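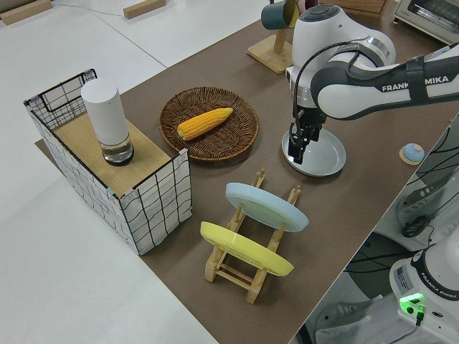
How often should an indie label check its paid ad account?
Before every release campaign goes live, then once a week on a Wednesday until the campaign ends. A quiet month with nothing running still gets the billing and access checks.

Release campaign pre-flight checklist, with comments
Maintained by Agnes Semple for Drotholm Records

Comments are from the March run-through for the Javetti EP unless another name is given. Mark each item OK, Fix or N/A. Anything marked Fix gets an owner before the campaign is switched on.

Account access

1. Two-factor login turned on for every person with admin rights.
OK. Niall Cairns was still on text message codes and has moved to an authenticator app.

2. Former staff and contractors removed.
Fix. The freelancer from the Szulc tour campaign still had advertiser access. Removed the same afternoon. Please do this when the job ends, not at the next check.

3. At least two people can get into the business account if one is away.
OK. Niall and Aurelia Reisinger.

Billing

4. Card on file is current and in the label's name.
OK. Expires before the next album cycle, so look again then.

5. Account spending limit set.
Fix. There was none. Now set at $2,500 for the whole campaign. The daily budget alone doesn't protect us – a duplicated ad set doubles the spend and the platform treats it as intended.

6. Invoices go to the accounts inbox.
OK.

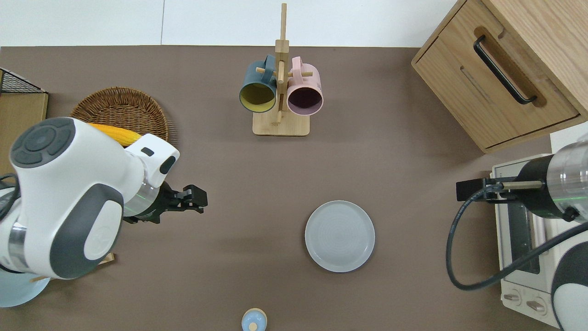 Rights and artwork

7. Written permission from the artist for every clip used.
OK for the lead single. The live clip needs sign-off from the drummer, who isn't signed to us. Genowefa Brzozowska is chasing it.

8. Cover art licence includes paid advertising.
OK. The photographer's first licence covered streaming and print only. Revised copy is in the release folder.

9. Audio in the ad matches the final master.
Fix. Two of the ads carried the rough mix. It's hard to hear on a phone, so check with headphones. Re-exported and uploaded again.

Links and tracking

10. Every link opened on a phone, on mobile data, logged out.
OK on the second try. The Brindora landing page loaded, but the pre-save button went to last year's single.

11. Pixel fires once per click.
Fix. It was firing on page load as well, which made the results look much better than they were. Of 659 recorded conversions in the test period, we can't say how many were real. I've left them out of the report.

12. Cookie notice appears and the decline option works.
OK.

Automated rules

13. Each rule has a name that says what it does.
Fix. "Rule 4" and "new rule copy" have been renamed. If you didn't write a rule and can't tell what it's for, pause it and ask.

14. Pause rule has a minimum spend before it acts.
OK. Czesław Wysocka had it at $11 per ad and I've kept that. Lower than that and it kills ads before they've had a fair run. He also pointed out that the rule reads the last full day,
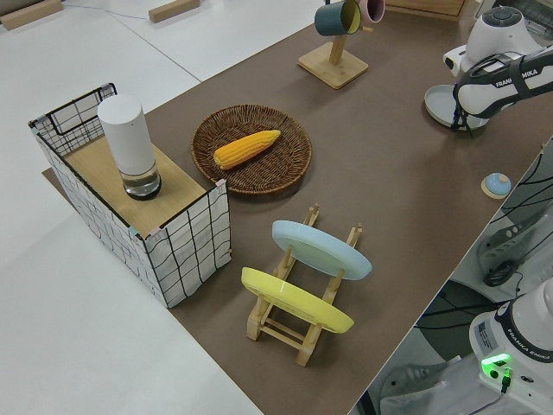

so anything that goes wrong in the morning won't be caught until the next one. For the first two days somebody has to look by hand, at 9 am and again before knocking off.

15. Budget increases are capped.
OK. 20 per cent a day at most, and never past the limit in item 5.

16. Alerts go to a person who reads them.
Fix. They were going to the old bookings address. Now Aurelia, with a copy to me.

Outstanding before launch: item 7. Campaign stays off until Genowefa has the email from the drummer.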